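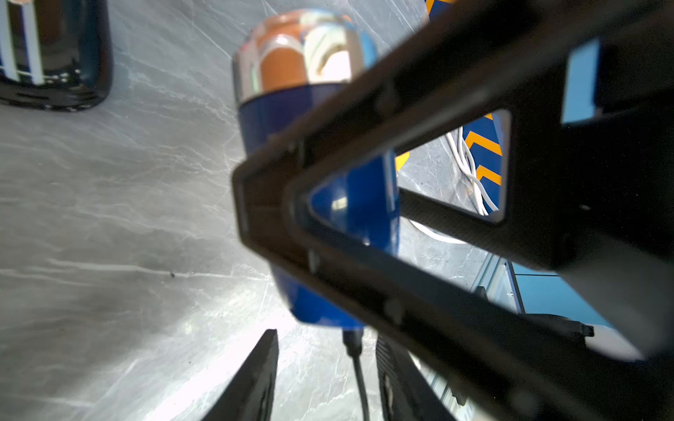
A blue can with a clear plastic cap.

11 August 2019

TRILLWOOD — The owner of Chiu Grocery unlocks the front door at six in the morning, an hour before the sign says she is open. Two or three people are usually parked outside by then.

"They want coffee and they want to know if the bread came," she said. "If the bread came, they buy bread. If it didn't, they buy coffee and come back."

The store has been on the same corner for 46 years. She bought it from the family whose name is on the front and kept the name, partly to save the cost of a new sign. It is the only grocery in Trillwood. The next one is a supermarket in Trevon, on the far side of the river, and when the bridge was closed for repairs in February she had her best month since taking over.

"I felt bad about being happy," she said. "But I paid off the dairy case."

She grew up in Trevon and worked in the supermarket there for most of her twenties, first at a register and then in receiving. She said receiving was where she learned how the business works. A big store gets its goods by the truckload. A small one has to meet a minimum order, and the minimum keeps going up.

Her main supplier, Sunance, will not send a truck for an order under 645 dollars. When she started, the figure was 500.

"Some weeks I don't need that much," she said. "So I buy things that keep. Canned tomatoes, dry beans, flour. You walk into my back room in a slow month and it's all tomatoes."

Produce is harder. She stopped stocking fresh herbs after throwing most of them out, and she now buys lettuce only in the warmer months. Apples, onions, potatoes, cabbage and carrots are there all year. Bananas come in green and go out brown, she said, and the brown ones go to a customer who bakes.

Prices are the complaint she hears most. A box of cereal costs more in Trillwood than in Trevon, and she does not argue the point.

"They're right. It costs more," she said. "I pay more for it than the supermarket sells it for. I've bought cereal over there off the shelf, with a coupon, and put it on mine."

Asked whether suppliers object to that, she said she had never brought it up.

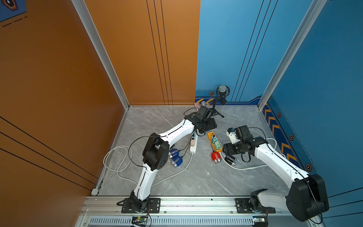
Her customers fall into two groups, as she sees it. Older people do most of their shopping with her and come in almost every day, often for one or two things. Everyone else drives to Trevon on the weekend and stops by for whatever they forgot. The second group is larger, but the first keeps the lights on.

She keeps a notebook of credit under the register, as the previous owners did. Most accounts are settled at the start of the month. A few are not, and she would not say how much was outstanding.

"It's less than people think and more than my accountant likes," she said.

The part of the job she likes least is the freezer, which is older than she is and has to be defrosted by hand. A replacement would cost more than she clears in a season. She has looked into a state loan for rural stores and got as far as the second page of the form, which asks for three years of energy bills. She has them somewhere in the back room.

She has no plans to sell. A man from out of town asked last year about putting a dollar store in the building, and she told him the roof leaked.

"It does leak," she said. "I'd have told him anyway."

This fall she wants to move the bread closer to the door and try sandwiches at lunch, with ham and turkey to start. She expects to make them herself until she can tell how many she sells.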